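Moving the fansite, and what I found in the boxes

I have spent most of August moving my old film fansite off its original host and on to something that still gets updates. It started as a page for one series, Stonance, and grew over the years into a general place for cast news, posters and screen captures. The host wrote to say the old gallery software would stop working, so I had nine weeks' notice and used the last two of them. 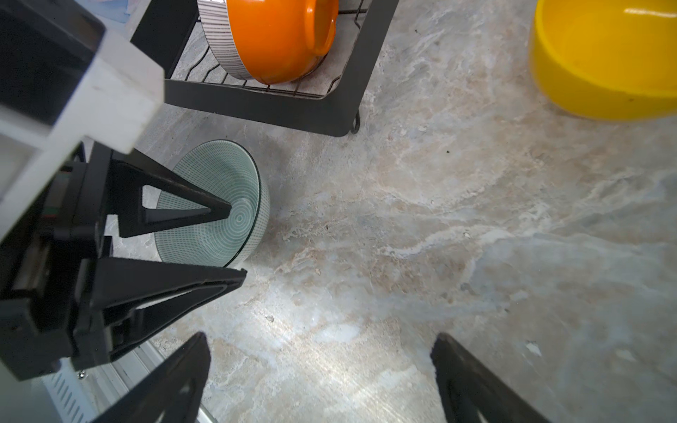
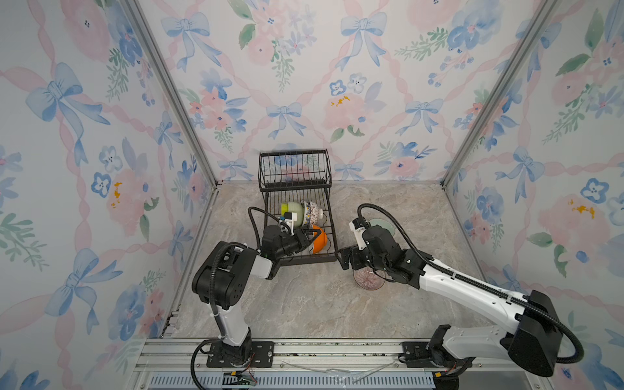

First the pale green bowl, then the flowery wallpaper with the blue bows.

The gallery was the big job. The old software gave every picture a number and kept the titles in a separate table, and some time in the site's third year I must have broken the link between the two. So I had 3,191 files and no reliable way of telling which belonged to which episode or event. The file dates were no help, as they had all been reset during an earlier move.

In the end I did it by album. I opened each folder, worked out what it was from the costumes, and renamed it by hand. Season one of Stonance was easy enough, because the hair changes every other episode. Season two was slow. They are in the same grey coats from the harbour episode right through to the trial, and I had to put the discs on and match the backgrounds. I watched far more of season two than I needed to. The trial is better than I remembered and the harbour episode is worse.

There were 110 albums when I started and there are fewer now. I merged the small ones from the press days and deleted the magazine scans that were too small to read. If you sent me scans over the years, the good ones are all still there and your credit is still on the album page. The credits were in the captions, which survived.

The posters needed a decision. I had the Flestham teaser in four versions, one of them with the wrong release month on it, and I had been keeping them all on the same page with no explanation. They now have a page of their own, in the order they came out. The wrong one stays up. It was only online for an afternoon and I have not seen it anywhere else. I still think the first Flestham poster was the best of them — plain blue, the lighthouse very small, no faces. By the final version they had put everybody's head on it and you could hardly find the lighthouse.

While I was going through the news archive I also read my old posts, which I don't recommend. I used a lot of exclamation marks. I was certain that Kerkus would be made into a film within a year and said so 19 times, each time with a new reason. The rights have since changed hands and there is no script that I know of. I have left the posts as they were, apart from fixing dead links where I could find a new address for them. A lot of the video links are gone for good. The long interview from the Flestham premiere, the one in the rain, has vanished completely, and my written summary only covers the first half. If anyone saved a copy I would be very glad to have it.

The comments did not all come across. Anything posted under the old login system is there, but the guest comments were stored somewhere the export didn't reach. I'm sorry about that, particularly for the finale thread, which was the busiest the site ever had. I saved the first few pages as plain text and will put them up when I have tidied them.

Some practical things. The old address will forward to the new one until the domain runs out next spring. The feed has changed, so you will need to add it again. The forum is closed and will stay closed. It had been mostly adverts for a long time and I was the only one clearing them out.

I have been asked whether I will cover Kiiskinen when it starts, as it shares a director and half a cast with Stonance. I will, though probably only captures and posters to begin with. I can't keep up with daily news any more and there are other sites doing that well. Captures usually go up the evening after broadcast.

The search box is still broken. It finds titles but not captions, so for now use the album list in the sidebar. If you come across a folder called "misc new 2", please tell me, as there should not be one left.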